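Two-arm kitting cell – Flidora bench layout
From the Stenberg workshop pages. Written by Valter Løken, updated 29th April

I've been putting parts kits together at Stenberg for 16 years, so when Skivico offered us the Flidora bench I was the one who got asked what I thought of it. Quite a lot, as you'll see! It's a pair of arms working over a white table, with bins for the parts and a steel tray in between for the kit.
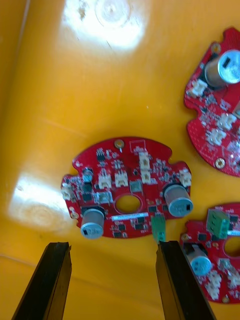
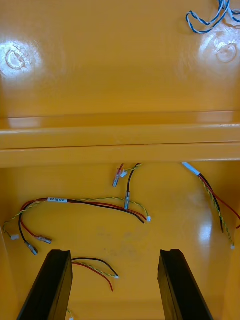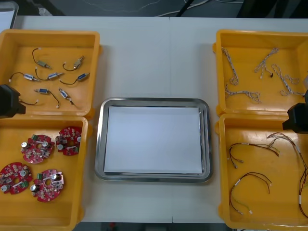
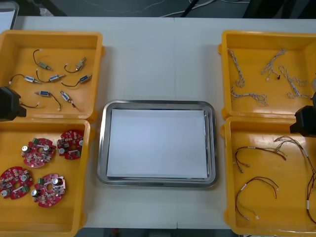 Boards, leads and the full bench. The first two are close-ups at the bins, the last two show the whole table.

What goes in the bins is up to you. Ours is set up for the Osagie lock job: round red boards, small solenoids, the white twisted leads and the coloured ones with the labels on. The bins are the ordinary shallow yellow sort and they lift straight out for refilling (I do it with my coffee in the other hand, don't tell anyone).

Parts go in loose. I was sure the leads would be trouble, as they curl up and grab hold of each other the minute you turn your back, and they do still need spreading out a bit when you fill the bin. Don't tip a whole bag in. A small handful is plenty, and the boards want to lie flat with a bit of room between them.

A sheet of white paper goes in the tray. Change it when it gets grubby.

So what's different for us? Well, I used to pick up to 270 kits on a long shift and my shoulders knew all about it. Now I fill bins, look over the finished kits and sort out the odd tangle, and I've got time to do the testing properly, which used to get squeezed in before home time. Two of us swap over at dinner. I do miss the chatting across the bench, and the new job is more walking about, so wear decent shoes.

Learning it took me 5 days with the Skivico trainer sat beside me, and I'm no computer person.

What you get: two arms with black grippers, bins, steel tray, training on site
Spare bins: sold in packs of 20
Next fitting dates: July
To come and see ours running, ring the Stenberg front desk and ask for Valter.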